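Getting Dellesden Moving: What We Learned from an Eight-Week Campus Walking Challenge

Final report, Community Health and Recreation practicum
Submitted 31 July 2024

Background

When our group first sat down to pick a practicum topic, we all kept coming back to the same thing, which was how many of our classmates told us they wanted to be more active and then never set foot in the recreation center. Some found the weight room a bit scary, some had jobs in the evening, and quite a few simply didn't know what was on offer. So we asked the staff at the Dellesden Recreation Center whether we could help run their spring walking challenge, and to our great delight they said yes (and gave us a desk, a box of old pedometers and a lot of good advice).

The challenge was called the Pundidach Loop, after the gravel path that goes past the pond and back behind the tennis courts. It had been held once before, with a paper sign-up sheet and a T-shirt at the end. We wanted to keep the friendly feel of that first year while making it easier to join late, miss a week, and come back again without feeling you had let anyone down.

How the challenge worked

People could sign up alone or with one partner, so the largest team was 2. We talked for a long time about bigger teams, and I still go back and forth on it, but the pairs made scheduling so much simpler that we stuck with them. Every loop of the path earned one point, and a group class at the center earned three. Points went on a card kept at the front desk, and anyone who preferred to walk in their own neighborhood could write down their minutes and we would convert them.

In all, 44 people signed up. Most were students, with a nice handful of staff from the library and the dining hall who walked on their lunch break and were, I have to say, the most faithful group we had!
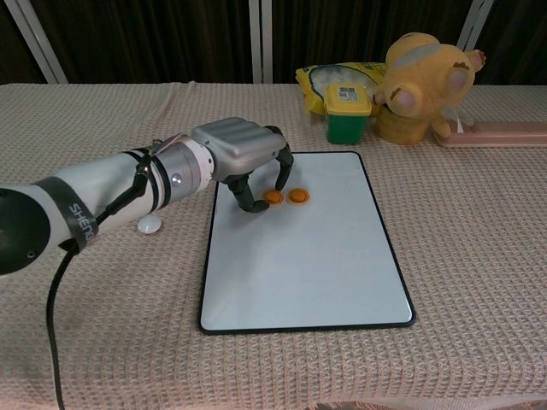
What we found

By the last week in May, the cards added up to 2,605 points. Of those, 1,716 came from loops of the path and the rest from classes and neighborhood walks. We had expected the classes to do better than they did, given that they were worth three times as much, but the feedback forms gave us a pretty clear answer. The beginner classes met at four in the afternoon, right when many people have lab or are heading to work.

The first two weeks were the busiest, and then we had a run of rain and the numbers sagged. They came back up after we started the Plellik Stroll, a slow group walk with coffee afterward that we named for the little footbridge at the far end of the pond. It was meant as a one-time thing. People asked for it again the next week, so we kept it going, and several walkers wrote that the company was what got them out the door.

Problems along the way

The cards were our biggest headache. A few went missing, two people shared one by mistake, and handwriting being what it is, we spent more time than we'd like to admit trying to tell a one from a seven. We also forgot to ask about footwear at sign-up, and some folks got blisters on the gravel in the first week. Next time a short note about shoes and socks should go out with the welcome email.

Suggestions for next year

We would move at least one beginner class to the early morning or after seven in the evening, and put the Stroll on the calendar from the start. The Stetsiuk Fund, which paid for our water bottles and the coffee, accepts requests through the student activities office, and whoever takes this on should write to them early in the winter. We'd also like to see a shorter indoor route marked out through the field house for rainy days. We paced one off ourselves and left the sketch in the blue binder at the front desk, along with the spare cards and the sign-up forms.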